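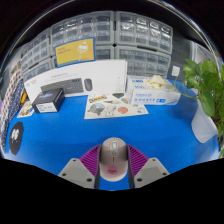

Leltthorpe College – Retail and Stock Handling
Unit 5: Sorting mixed small goods

Students are expected to sort a table of mixed small goods by type before any labelling is done. Typical goods for this unit are computer accessories, boxed items and stationery such as sticker sheets.

Boxed goods are placed with the printed front facing the student. A picture on a box is not proof of its contents – a mouse shown on the packaging and a mouse lying unboxed are entered on separate lines of the stock sheet.

Sticker sheets are kept flat and stored in a folder. Stickers already fixed to an item are left in place and noted under "condition".

Each student completes 27 entries using the Tiller stock sheet. Completed sheets are handed in before Unit 6.

Reading: course pack, page 48.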